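Colour on the Shelf: lids, lights and odds and ends from the Hetstead swap table

We finally got through the last of the tubs at Hetstead, and I came home with far more favourites than I had room for! The idea this time was colour. Bring something you use every day, as long as the colour of it makes you happy, and put it on the table for the rest of us to enjoy. People were so generous with it. I'd expected a row of mugs (and yes, there were mugs) but we also had garden twine, a sewing tin, picnic gear and a thermos older than I am.

I've written up the ones I keep thinking about, and the bottle that started a whole conversation is further down. Click through slowly, there's some lovely stuff in here.

The mugs first, as they took up most of the front row. Stanisława Kaczorowski brought a pair from the old Trurnton pottery, glazed in a mustard that goes almost brown where it pools around the handle. She drinks her tea out of one and keeps pens in the other, and she won't be talked into swapping them over.

The picnic set came next, still in its own basket, with 60 paper serviettes in a shade of coral you just can't buy any more. Two of the cups are replacements and a slightly different pink. I like them better for it.

Then the twine! Vicente Gallardo had three balls of it, dyed at home with onion skins, beetroot and something he's keeping to himself. The beetroot one has faded to a soft greyish rose, and he's planning another batch in August when he has the backyard to himself.

Giáp's sewing tin was the quiet favourite of the afternoon. It's navy on the outside and nearly full of buttons, sorted by colour into old film canisters. Everyone who opened it stayed for ages.

And on to drink bottles, which I'd never have picked as a category I'd get excited about. I take it all back.

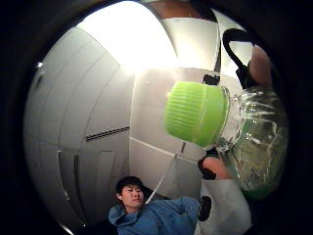

Lime-green ribbed cap on a clear bottle, with a black strap loop for carrying. Look at it glow under the light!

I've been noticing caps everywhere since. All those fine ridges catch the light beautifully, and a plain clear bottle lets the colour do the work. My own has a dull grey lid and I'm feeling a bit let down by it.

Next time we're doing handles. Cups, drawers, baskets, bags, whatever you've got, as long as it's nice to hold.

Recent galleries
Handles and hooks: call for things
The Vorkemier biscuit tins
Trurnton glazes, part 2
Tea towels on the line
Blue things only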